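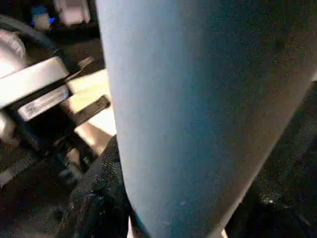 Roswitha Ruchti me escribe que el bote de espray antiolor Garnus le ha salvado las espinilleras de su hijo, y que soy injusto con los productos para material deportivo. Puede ser. También me cuenta que, antes de echar el espray, las lava a mano, las seca en la ventana y las deja toda la noche fuera de la bolsa. Yo diría que con eso último ya tenía tres cuartas partes del trabajo hecho, pero no voy a discutir con una madre que se levanta los domingos para ir a un campo de hierba artificial.

El lector que llegue nuevo debe saber que en esta página se desconfía de los trucos. En casa somos dos jugadores de hurling, una que corre y yo, que llevo el agua. Lo que sigue es lo que nos ha funcionado con la ropa y los trastos, y lo que no.

Barro en las medias

El consejo más repetido es meterlas en remojo con vinagre nada más llegar. Lo he probado muchas veces y no he notado nada que no haga el agua sola. El barro se deja secar, se sacude en el patio y luego se lava. Si se frota mojado entra más en el tejido. Con la tierra roja hay que repetir, y a veces se queda una sombra en el talón que ya no sale. Se vive con ella.

La bolsa

Bicarbonato en el fondo, dicen. El bicarbonato acaba en las costuras, en la cremallera y en el bocadillo. Lo que quita el olor de una bolsa es vaciarla. Volcarla entera, abrirla del todo y colgarla boca abajo. Las bolsas Rastwood traen un compartimento «ventilado» para el calzado que tiene dos agujeritos de adorno; las botas salen de ahí igual de húmedas que entraron.

Botas

Papel de periódico, sí. Este es de los pocos consejos viejos que defiendo, con la condición de cambiarlo a las dos horas, cosa que casi nunca se hace. Nada de radiador ni de secador, que despegan la suela. En junio puse unas al sol sobre la tapa del cubo y se abrieron por la puntera – me lo tengo merecido.

Las plantillas, aparte. Si no se sacan, el papel sirve de poco. 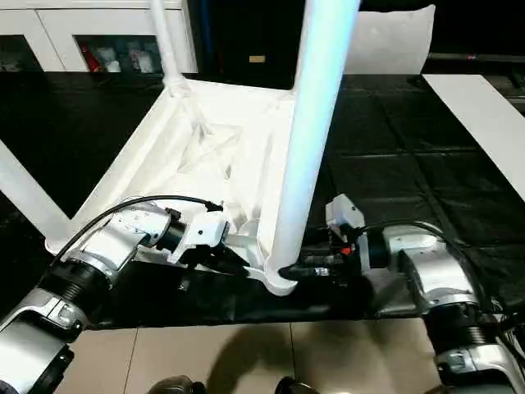
Palos y empuñaduras

Del aceite de linaza para los palos de fresno se cuentan maravillas. Que si flexibilidad, que si duran el doble. No conozco a nadie que haya comparado dos palos iguales, uno con aceite y otro sin él, durante una temporada entera. Una mano fina al año no les hace daño, y hasta ahí me mojo. Lo que sí los estropea es el maletero del coche en verano.

La cinta de la empuñadura se cambia cuando resbala. Para quitar el pegamento viejo hay quien vende un líquido Plattner a precio de perfume. Con un paño y aceite de cocina sale, despacio, y después hay que desengrasar bien con jabón y esperar a que seque. Si se pone la cinta nueva con prisas, a los veinte minutos de partido está girando sola.

Cascos

Aquí no hago experimentos. Agua tibia, jabón suave y un cepillo de dientes para las ranuras. Ni alcohol ni disolventes en la carcasa, por mucho que lo recomienden en los foros. El acolchado que se suelta se lava aparte; el que no se suelta no se arranca. Y un casco agrietado se tira. He leído tutoriales para repararlo con resina y me parecen una barbaridad.

Camisetas con número

Del revés, en frío, sin suavizante y lejos de la secadora. El suavizante es lo que más me cuesta quitarle de las manos a la gente. Deja una película en los tejidos técnicos y luego vienen las quejas de que la camiseta «ya no transpira». El detergente deportivo Stineletti lo compré una vez, en garrafa, y no supe distinguir sus camisetas de las otras. Lavo a 700 revoluciones; a 1000 los números aguantan también, según mi cuñado, pero las suyas están cuarteadas y él no quiere verlo.

Para la hierba, jabón de lavar en pastilla y paciencia. La pasta de dientes que recomiendan por ahí deja un cerco blanco, y entonces hay dos manchas.

Sobre el congelador, que me lo han vuelto a preguntar: meter los guantes una noche los deja fríos. Al descongelarse huelen otra vez. Lavadlos con jabón, por dentro también, y colgadlos con los dedos hacia arriba para que escurran por el puño.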